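# Hirstead White Wire Basket with Loop Handle

I've stocked this one at Trenum since March, and I'm still awfully fond of it (there's one at home holding my mending, and another by the back door!).
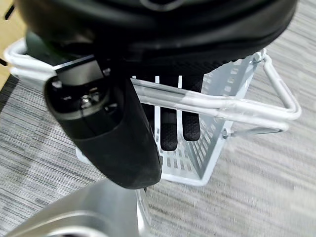
## The details

- White tubular rim and handle
- Side panel with neat rows of small rectangular slots
- Gray hinge clip where the handle joins the side
- Item no. 1150

It's happy sitting on carpet, and the open top means you can drop things in as you pass – socks, yarn, whatever the kids left on the stairs. Wipe it down with a damp cloth and dry the clip well.

Questions? Ask for Pavithra Thevar at the shop.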